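Unit 4: Recording demonstrations

Course handout, revised 2018-07-12

Read this before the lab. It covers the two ways we record a task on the arm and what we expect in your demonstration log. The math for fitting a motion to the recordings is in Unit 5.

Guiding by hand

In kinesthetic teaching the arm is put in gravity compensation and you move it through the task yourself. The joint encoders record the path. You feel contact directly, so this suits insertions and anything with a snap or a latch. The drawback is that your own push on the arm ends up in the wrist force reading. Hold the arm above the force sensor, never below it, and keep your hands off the gripper fingers.

Guiding by remote control

In teleoperation you move a leader device and the arm follows. Force readings are cleaner and your hands stay out of the workspace - useful inside a computer case, where there is little room for an arm and a hand together. You lose most of the sense of touch, and first attempts are slow. Expect to overshoot when you come down on the board. Lower the speed scale before you enter the case and raise it again only when the gripper is clear of the drive cage.
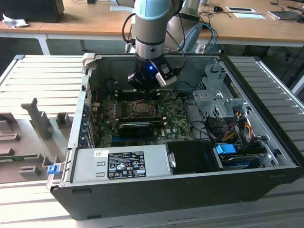 Kamil Doležal
Lab instructor, Robot Teaching and Manipulation

The disassembly task uses a desktop tower laid on its side with the motherboard facing up. Start each recording with the gripper above the case and end it there too. A recording that begins with the fingers already touching something is hard to align with the others, and we will ask you to redo it.

Split the task into short segments: approach, align, grasp, pull, retreat. Press the marker pedal at each change. If you miss a mark, keep going and add it afterward in Clesora, the annotation tool on the lab machines.

Each pair records nine demonstrations by each method. Change the starting pose a little every time. Leave failed attempts in the log and label them as failed - we use them in Unit 6.

The shared set from March holds 1,293 segments, 312 of them labeled as failed. You may use it to check your code, but the plots in your report must come from your own recordings.

To hand in: the log, one plot of wrist force for each method, and 2 pages comparing them. Questions about Clesora go to Nisha Kashyap.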